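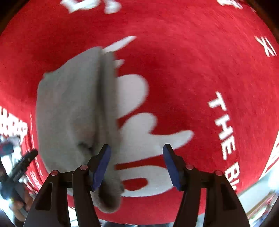 Slide 1. View from the tool camera, fingers open over the red fabric with the gray cloth on it.

Keeping a Kudo gripper alive
Speaker notes, Waltura evening talks, 2022-03-17

(Leave slide 1 up while people find seats. Water. Clicker on the right side of the lectern, it doesn't reach from the left.)

Hi everybody. I look after the hand grippers at Ekach, and tonight I want to talk about one tool, the Kudo, and what it takes to keep it squeezing the same way in August as it did in spring. I've got 30 minutes and I talk fast, so wave at me.

So, the view on the screen is what I look at most of my working day. Two black fingers coming up from the bottom, blue pads on the inside of the tips, red-pink caps over the pivots. If you look over at the left edge there's a second gripper with a hand on it. People look at the cloth first. I look at the caps! Two on each finger, and that's where I start every morning.

Slide 2 – the pivots

Say this slowly, it's the part folks write down.

Each finger is a set of bars, and bars need pivots, and pivots get loose. Fabric work is gentle on a gripper in terms of weight but awful in terms of lint. The lint works its way in behind the caps and packs down, and then the finger feels a little sticky on the way open. You don't feel it on the way closed because you're pulling the trigger anyway. So test it opening. Let go of the trigger slowly and watch whether both tips move together.

If one tip lags, pop the caps, brush the lint out, wipe the pin, put it back. No oil. I used oil the first year (groan, pause) and what you get is a gray paste that ends up on somebody's nice clean towels. I had to wash a whole bin of them.

The screws under the caps get snug plus a little bit. If you can wiggle the tip sideways with your thumb, it's loose. If the finger doesn't fall open on its own, you went too far, back it off.

Slide 3 – pads

Pads are the thing that wears. Ours are soft and they're glued on, and with cloth they go shiny long before they go thin. A shiny pad will pinch a fold and then let it slide out, and the person holding the tool squeezes harder without noticing, and now you're wearing out the trigger too.

What I do: wipe with a damp rag at lunch, let it air dry, and once a week drag a strip of clean cotton through the closed tips. It should grab. If it slips I change the pads, both of them, even when one looks fine. A new pad across from an old one makes the tool pull to one side and people complain that it feels drunk.

Getting the old glue off is the slow part. Plastic scraper, never metal. The last set I pulled had done 895 squeezes according to Vik, our logging program, and I'd have guessed half that. So I don't trust my guess anymore and I just run the cotton strip.

(Hand the spare pads to the front row here. Get them back this time.)

Slide 4 – the lens

You can see from slide 1 how much the lens bends things. Go back to it for a second. The sides of the red fabric curve right away from you and the lettering bends along with it – that's normal, that's how wide lenses are. What you're checking is whether it bends the same as yesterday. A lens that got bumped will put the fingers in a different spot in the circle, and everything we've saved since the bump is off by that much.

So we have a printed card. Tool goes in the stand, card goes in front, fingers open all the way, and I compare it to the picture from setup day. Both tips should land on their marks. If they don't, I loosen the mount, nudge, tighten, look again. Some days that's one try. My worst was seven, and I went and got a coffee after number five.

Clean the glass with a blower first, then the cloth. Lint again. It's always lint, you'll hear that word a lot tonight.

Slide 5 – zeroing the opening

Quick one. Open all the way, tell Vik that's 100. Close on nothing, tell Vik that's zero. Do it after any pad change, because new pads are fatter and your old zero is wrong. I forgot this on a Monday and we carried a bad zero until the end of the shift. The log said the tool never fully closed all day. I sat there wondering what everyone had been holding.

We use these in pairs, so do both tools before anybody starts. And mark them left and right with tape, big letters, somewhere the hand doesn't rub it off.

Slide 6 – what's in my box

Brush, blower, plastic scraper, two pad sets, spare caps (they roll under things), the small hex key on a string around my neck, cotton strips, tape. The printed card in a hard sleeve, because a bent card is worse than no card.

Skip this slide if we're running late.

Slide 7 – questions

Ones I usually get: yes, you can wash the pads in place. No, I haven't tried the harder pads on cloth, only on boxes, where they were fine. Trigger springs are a whole other talk, and I'm still on my first good batch, so ask me next year.

Pads back from the front row!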